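# Ziltley two-finger gripper tool: open day notes and product details

The Ziltley is a hand-held gripper tool from Bruston. It has two wide, padded fingers in matte black and a compact body, and a person can carry it to the job and use it at table height. We showed it at our open day in Teshome on Wednesday, July 23, 2025, and this page now includes the demonstration along with the usual ordering details.

## The drawer demonstration

Visitors asked in April for something closer to everyday work than stacking blocks, so we picked small-parts drawers. They are light, they have thin lips, and they slide out at an angle if you pull from one side.

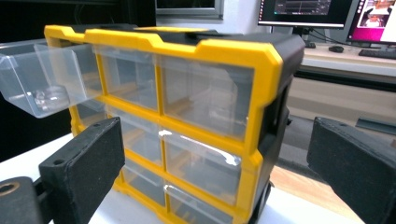
Each visitor got a turn of a few minutes. The task was to open a drawer, take it clear of the cabinet if they wanted to, and put it back in its slot. Şükran Yurt ran the table and gave the same short instructions to everyone: come in level, close slowly, keep your wrist straight on the way out.

Most people found the opening easy and the return harder. A clear drawer is difficult to line up by eye, and the fingers hide part of the slot when you get close. Coming in from slightly above helps. We have added that to the quick start card.

The finger pads were the other thing people asked about. They are sold as a wear part and can be changed at the bench with the small driver in the case. For smooth plastic we suggest the standard pads. The ribbed pads hold better on cardboard and cloth but tend to skip on a thin edge.
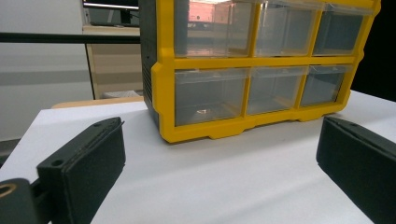
*Ziltley with fingers spread, in front of the yellow drawer unit. Open day, Teshome.*

## What comes in the case

- Ziltley gripper tool, item 446
- One pair of standard pads, fitted
- One pair of ribbed pads
- Small driver and spare screws
- Quick start card

The hard case is included. The Funitz wrist strap is sold separately as item 493 and fits all current units. We recommend it for sessions longer than 18 minutes or so, as the weight sits forward of the hand.

## Working with small drawers

If you plan to use the tool on parts cabinets, set the cabinet on a flat table with room on both sides for the fingers to open. A crowded shelf is the most common cause of trouble. Lower rows are harder than upper ones – the body of the tool needs space under the fingers, and the table gets in the way.
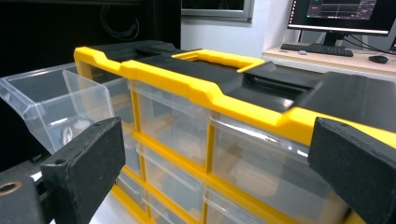
Anything loose in a drawer will slide when the drawer tips, so start with light contents and move on from there. Full drawers need a firmer grip and a slower pull.

## Booking a visit

The demonstration table stays set up in Teshome through the summer. Visits are by appointment, in groups of up to 23, and you are welcome to bring your own containers to try. Please tell us the size of the largest one when you book. Schools and repair shops can also borrow a unit for a week. Ask for Şükran Yurt at the Bruston front desk.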